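Chapter 7
Faults That Report Success

After working through this chapter, the reader should be able to distinguish a pose fault from a perception fault, explain why a wrist camera and a body camera can disagree about the same joint state, and set up a fault log that a second person can use without help.

7.1 The Prindcombe trials

Most of the failures treated so far in this book announce themselves. A motor overheats, a link drops out, a limit switch opens and the controller halts. The failures in this chapter are of a different kind. The controller finishes its motion, returns a status code of zero and waits for the next instruction, while the arm is somewhere it was never meant to be.

The case running through the chapter comes from Prindcombe, a household simulation used for testing mobile manipulators before any hardware is powered up. The robot model has two arms, each with a two-fingered gripper and its own wrist camera. A further camera looks out over the body. The control layer, called Brukavitz, takes target poses in the robot's base coordinates and passes joint commands to the simulator.

In October a batch of 1000 episodes was run overnight. Brukavitz recorded 938 as completed. When Dima Tarawneh replayed the camera streams the next morning, she found that 68 of the episodes marked complete had ended with at least one gripper well away from its target. The standard report had flagged none of them.

One of the wrist views she pulled early in the review is reproduced as Figure 7.1. The commanded pose for that arm was above the counter, with the fingers pointing down at the work surface.

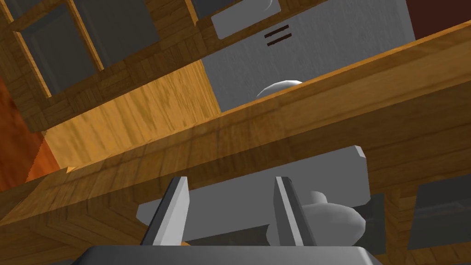

Figure 7.1 Wrist camera view in the kitchen. The gripper is open and the camera is looking up from beneath the wooden countertop.

The position error here is large enough for a person to see at once. A camera that should have been looking down on the counter is looking up past its underside toward a wall cabinet. The status code was still zero. To see how both can be true, we need to look at what Brukavitz meant by "complete".

7.2 What the status code measured

A motion was marked complete when each joint came within tolerance of its commanded angle and stayed there for a set period. This is a check in joint space. It confirms that the arm went where the joint commands sent it. It does not confirm that the joint commands matched the task.

Between the task and the joint commands sits a chain of transforms: world to base, base to shoulder, shoulder to wrist, wrist to tool. If any one of these is wrong, every calculation after it is carried out correctly on bad input. In the Prindcombe case the base-to-shoulder transform was loaded once at start-up and cached. When an episode reset moved the robot to a new starting position, the cache was sometimes left over from the episode before.

Jad Aoun, who maintained the reset routine, had tested it with the body level. In that condition a stale transform produced a sideways offset of the hand, and the reach check usually caught it. With the body pitched or rolled, the same stale transform also rotated the target. The rotated target could still be reachable, and where it was, the reach check passed it.
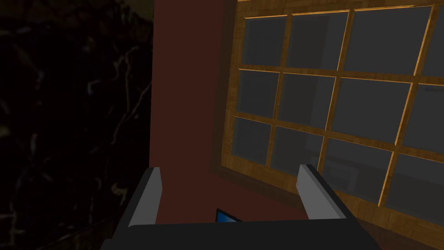
A perception fault must be ruled out before a pose fault is accepted. The two can leave the same entry in a log, and the usual confusion is between a camera that is mounted wrongly in the model and a hand that has been sent to the wrong place. The first test is to look for fixed geometry. Walls and windows do not move between episodes, so their position in the view depends only on the camera's own pose and its mounting. In the view above, the window slopes down from upper left to lower right and the gripper body lies along the lower edge in its normal position. The gripper's place in the view is consistent with the camera mounting, leaving the wrist pose as the likelier source of the slope. Had the gripper been displaced in the view as well, the mounting would have been the first suspect. One frame is suggestive only, and the test should be repeated over several joint configurations.

The second test is to compare cameras. A body camera does not share the wrist transforms. If it shows an unexpected tilt too, the error lies upstream of both arms, at the base or in the reset itself. Somkiat Chuensuk applied this test to the flagged episodes using the view that takes in both arms and the desk. 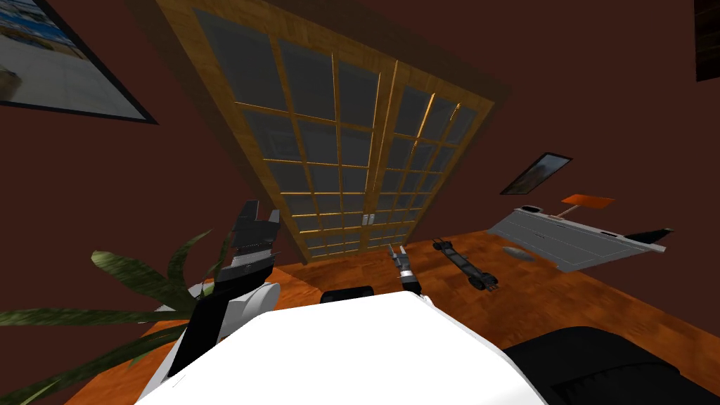
Figure 7.2 Body camera view across the desk. The French doors and the framed pictures all lean with the room.

7.3 Correcting the fault

The repair had two parts. The cached transform was cleared at every reset, and a second completion check was added in task space. The new check, written by Rami Majali and named Issa, reads the tool pose directly from the simulator and compares it with the original target before any transform has been applied. A motion now fails if the two differ by more than the task tolerance, whatever the joints report.

Issa must not read its transforms from the same source as the controller. An early version did, and it agreed with Brukavitz on every episode, including the bad ones. A check that shares its inputs with the thing being checked will share its errors — a point taken up again in Chapter 9 with redundant encoders.

On real hardware there is no simulator to ask for the true pose. The equivalent measurement has to come from an outside reference, such as a calibrated marker or a fixed tracking camera, and it carries its own error. Section 7.5 deals with how that error is budgeted.

7.4 Keeping the fault log

The log kept at Prindcombe followed a form that Hiba Ghanem had drawn up for an earlier project, Dakinance. Each entry has the following fields:

Episode number and arm
Commanded pose, in world coordinates
Reported status
Measured tool pose, with its source
Body pitch and roll at reset
Camera streams reviewed, and by whom
Classification: pose, perception or undetermined

The last field should be left as undetermined until both tests in Section 7.2 have been done. Entries classified from the status code alone were found to be unreliable and had to be reviewed a second time.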